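Keeping the two-armed cell going

The packing cell at Hevholm has two arms, a wooden table and a pair of clear plastic bins. Its job is to move wrapped snacks from one bin to the other, all day, so that the people who write its software have something to measure. Keeping it fit to do that falls to Wilmer Palomino, a technician who spent 15 years mending bottling lines before he moved to research work.

His morning begins with the fingers. Each gripper has a pair of large black plastic ones, and they wear on the inner faces where they meet the packets. Palomino closes them slowly on a strip of paper and pulls. If the paper slides out at one end and holds at the other, a screw has shifted and the finger gets reseated. Scuffs on the outside he leaves alone.

Next come the wrist cameras. A finger put back a millimetre out of place will show up in the picture, and the software, which has learnt where the tips ought to be, starts to miss. "People blame the code first," he says. "I look at the screws."

The log for the cell goes back to January and holds 286 entries. Most are dull: lens wiped, cable tie replaced, bin moved back to its mark. The longest concerns a fault in the left arm, which stopped at odd moments for most of a week. Palomino changed a motor cable, then the power supply, and finally found a connector that had worked loose where the cable bends at the elbow. He now checks that bend every Monday. 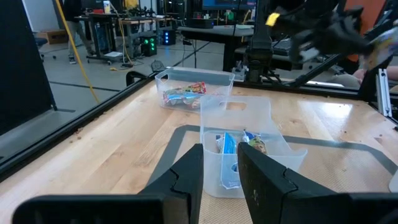

How often do the gripper fingers need replacing?

Every few weeks at the present rate of work. The last set managed 2782 picks before the inner faces were too smooth to hold a slippery wrapper, and Palomino changes both fingers together so that they wear evenly.

The spares are printed at Usuga, a small workshop across town run by Jirayu Srithong. He tried a softer plastic in the spring – it gripped well but bent under load, and the tips crossed. The present version is stiffer, with a stepped inner face. Srithong wants to try a rubber pad on the step next, though Palomino worries that it will peel.

The table has its own routine. Crumbs gather on the wood, and he brushes it down at the end of the day with the arms parked and the power off. The mat is held to its outline with tape, and when a corner lifts he replaces the whole strip.

A second cell, called Janisel, is due to go up beside this one. Palomino has asked for longer cables and a connector that locks. The cables have arrived. He is still waiting for the connector.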